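Usard supper club to mark five years with one more potluck before the holidays

December 16, 2018

USARD - If you have driven down Birhane Street on a supper night, you already know how hard it is to find a place to park, and you probably also know the smell of onions that reaches all the way to the corner by the old feed store. The Usard Neighbors' Supper turns five this month, and the people who cook for it would like everyone to come and eat one more time before the year runs out.

The supper began in Angeliki Petridis's own dining room, with her mother's big soup pot and a handful of folks from her street who had mentioned, one after another, that they were tired of eating in front of the television. She had them over, and they came back the next month with their cousins. By the following October there were people balancing plates on the stairs, and her husband had started eating his dinner in the garage (he says he liked it out there, and he may well have).

These days the supper meets in the Trondus Hall, which has a proper kitchen, a stove with a temperamental left burner, and enough chairs for everybody if the folding ones are brought up from the basement. The menu is whatever people feel like making. There is nearly always a lentil soup, and a pan of spinach pie that goes so fast that regulars have learned to get in line early, and last winter somebody brought a cabbage and noodle dish that Petridis still talks about and has never managed to get the recipe for. If you are the person who made it, she would love to hear from you.

Nothing is charged at the door. A coffee can sits by the coat rack for anyone who wants to put something in, and over the past year it took in $900, all of which went toward flour, oil, coffee, and a new set of serving spoons to replace the ones that seem to wander home with people. Gutness, the bakery on the square, sends over whatever bread it has left at closing time, and on a good night that means the seeded rolls.

Desmond Quintanilla has taken over the planning of the tables this year, and he has feelings about them. He is against long rows, where you end up talking to the same two people all evening, and he likes a small square table with a real cloth on it, checked if possible, so that a stranger can sit down without feeling they have walked into somebody's family reunion. He spent a good part of the fall asking neighbors to look through their linen closets, and the closets of Usard did not let him down. 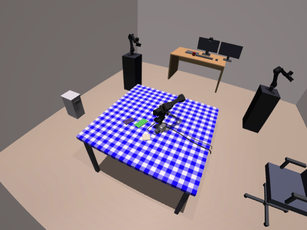 Evanthia Bakalis wasn't sure at first that the small tables were a good idea. She told us she had liked the long rows, which reminded her of name day dinners when she was a girl, with the bread going hand to hand from one end to the other, and she was afraid the evening would get quieter without them. "Well, it got louder," she said. "I sat with people I've been waving to at the post office for years, and I finally learned their names. But I would still put the bread at one end and make them get up for it."

She may get her wish, as Quintanilla is thinking of setting the bread out on the sideboard this time, next to the pickles.

The anniversary menu is still being settled, though a few things are certain. Gerasimos Deligiannis is making his bean stew, which has to be started the night before and which he will not let anyone else stir. Aliki Dimitriou has promised 11 walnut cakes and has been baking and freezing them since Thanksgiving, to the point that her family has been asked to keep the ice cream somewhere else. There will be singing afterward if the piano has been tuned, and very likely if it hasn't.

Newcomers are warmly invited, and so are people who came once a few years back and have been meaning to return. Bring a dish if you can, with your name on a piece of tape on the bottom so it finds its way back to you, and if you can't cook or haven't had the time, come anyway and help dry the plates. Doors open at 5, and anyone needing a ride or wanting to know what is short on the menu can leave word at the Gutness counter.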